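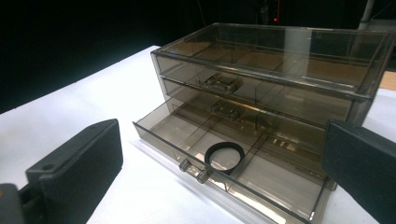

The Drawer That Stopped Rorklow

By Tia Cropper
14 February 2021

The fault at Pratov's Linport lab showed up on a small job: open the bottom drawer of a smoky plastic organizer, lift out a black ring, close the drawer. Rorklow, the control software, did it 169 times. On 12 of those runs it kept closing after the drawer had jammed.

The force limit was set at 47 newtons. A June update had dropped the check during closing — opening was still covered. One drawer front cracked. No one was hurt.

Pratov has restored the check and now stops any run at 17 newtons.

Last updated: 14:20

Contact | Copyright Caldeira | Back to top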